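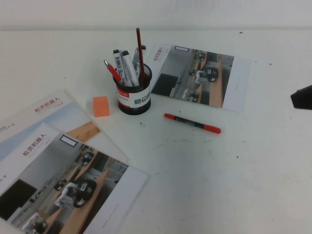
A mesh pen holder with a pencil, markers and a red pen, with another marker on the table in front of it.

Retness opens pen and marker collection at Dorow branch

Wednesday, October 13, 2021

Residents of Dorow can now drop off used pens, markers and mechanical pencils at the Retness stationery store on the main street. The collection box stands next to the checkout and can be used during normal opening hours. No purchase is needed.

The store is the second in the area to take part. The Kekel branch has had a box since spring and collected 3,079 items by the end of September, store manager Birsen Taşdemir said. Of those, 3,046 were accepted for recycling. The others were mostly glue sticks and correction fluid bottles, which the recycler does not take.

"People bring in a whole cup from their desk and say they don't know which ones still write," Taşdemir said. "We have scrap paper at the counter so they can try them out first. A lot of them go back home."

Pens that still work can be left in a separate tray. They will be passed on to the elementary school in Lu, which has asked for markers in particular. Teachers there use whiteboard markers every day and the school's supply budget usually runs low before the winter break.

The box accepts ballpoint pens, felt-tip pens, highlighters, whiteboard and permanent markers, and mechanical pencils of any brand. Caps should be left on. Wooden pencils, crayons, scissors and rulers are not accepted. Metal pens can go in, but refills should be taken out and dropped in with the plastic items.

Offices and schools with larger amounts are asked to call the store before coming by. The box holds some 80 markers and has to be emptied by hand, so a full carton can block it for the rest of the day. Staff can take cartons at the back entrance if they know ahead of time.

Retness pays for shipping to the recycler, where the plastic is shredded and turned into pellets. The company did not say how much the service costs. It plans to keep both boxes in place through the end of next year.

The Dorow store will also have a table set up on the first two Saturdays in November where children can test donated markers and sort them by color. The table will be open from 10 a.m. to noon. Children under six need to come with an adult.

A list of accepted items is posted at both stores.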